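Capsule wardrobe

A capsule wardrobe is a small set of clothes chosen so that most of the pieces can be worn with most of the others. The term usually covers everyday tops, bottoms, outer layers and shoes. Underwear, sleepwear, sports clothes and work uniforms are commonly left out of the count, a convention that critics say makes the totals look smaller than they are.

The idea has been promoted as a way to save money, cut waste and make it easier to get dressed in the morning. Support for these claims is uneven. Much of what is written on the subject comes from people who sell clothes, closet fittings or advice, and personal accounts tend to be written in the first months, when a new habit is easiest to keep.

Definition and size

There is no agreed size. Guides aimed at beginners often give 30 pieces for a season, while stricter versions go as low as 17. Looser ones allow as many as 60 for the whole year. The numbers are rarely explained. A person who lives where the weather hardly changes needs fewer layers than one who shovels snow in winter, and a single figure can't serve both.

Counting rules differ as well. Some guides treat a suit as one piece and others as two. Scarves, belts and bags may be counted, left out, or given a separate allowance. Two people who both claim a wardrobe of 30 pieces may own very different amounts of clothing, so comparisons between published lists are of limited use.

Seasonal storage is a further source of confusion. Many plans divide the year into four parts and pack away whatever isn't in use. Supporters regard the stored clothes as future capsules. Skeptics point out that a person with a full set for each season, plus the items that never counted in the first place, owns an ordinary wardrobe and keeps part of it in boxes.

Color

Most plans start with a narrow range of base colors, usually black, navy, gray or beige, and add one or two brighter shades. The reasoning is simple enough: clothes in related colors are easier to combine.

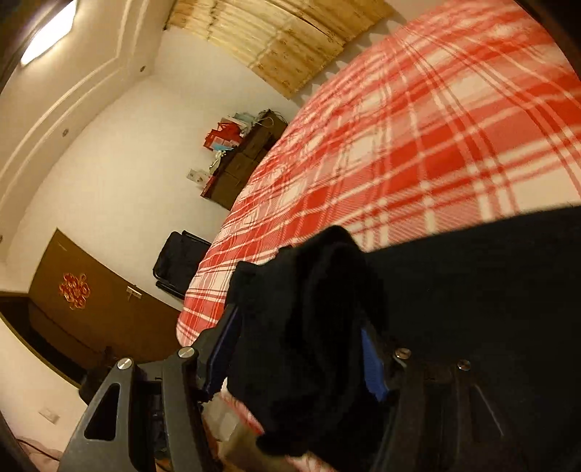
Black is the most common base and is often described as the most practical one. The claim holds up only in part. Black fabric hides many stains, but it shows lint, pet hair and deodorant marks, and cotton dyed black tends to fade with repeated washing. Two black garments bought a year apart may not match once one of them has faded -- a problem for a system that depends on matching. Navy has similar trouble. Advice to wash dark clothes inside out in cold water is sensible but only slows the process.

The outfit count

Promotional material often gives the number of outfits a capsule can produce. The usual method is to multiply tops by bottoms by layers, which yields impressive results from a short list. It also counts every pairing as a separate outfit, including ones that few people would wear, such as a heavy sweater with summer shorts. Swapping one plain T-shirt for a nearly identical one counts as something new.

The figure also ignores laundry. A shirt in the hamper can't be combined with anything, and a household that washes once a week needs enough clean tops to get through it. Very small capsules work best for people with a washing machine close at hand, a detail that many guides skip.

Claims about cost

The financial case rests on the assumption that people who own fewer clothes buy fewer clothes. This may be true over a long period for those who stick with it. The opening stage often runs the other way. Followers are told to clear out whatever doesn't fit the plan and fill the gaps with "investment pieces," and the replacements usually cost more than the things they replace.

Price is a weak guide to how long a garment lasts. Fabric weight, seam quality and fiber content matter more, and none of them can be judged well from an online listing. A costly thin-knit sweater can pill as fast as a cheap one. With fewer items in rotation, each is also worn and washed more often, so it wears out sooner than it would in a larger closet. Cost per wear, a figure popular with supporters, depends on a guess about future use that is seldom checked.

Environmental claims

Keeping clothes in use for longer is generally accepted as less wasteful than replacing them. Whether a capsule brings this about is a separate matter. The initial clear-out sends usable clothing to donation bins, and not all donated clothing finds another wearer. A plan built from what a person already owns avoids the problem, but it offers little to sell and gets less attention.

Commercial use

Retailers sell ready-made capsules as boxed sets, and planning apps let users photograph and sort what they own. Etton and Tasitz both offer seasonal sets in fixed color groups, with new groups added regularly, an arrangement hard to square with the aim of buying less. Jundirix, a planning app, suggests items to fill supposed gaps in the user's closet. Yoon takes a different line and sells single garments with spare buttons and matching thread -- a modest step, though one closer to the stated purpose.

Related ideas

A work uniform of one's own choosing, in which the same outfit is bought several times over, goes further than a capsule and drops the promise of variety. Travel packing lists use much the same method for a few days or weeks. They are easier to defend, as the limit is set by the size of the suitcase and the trip has an end date.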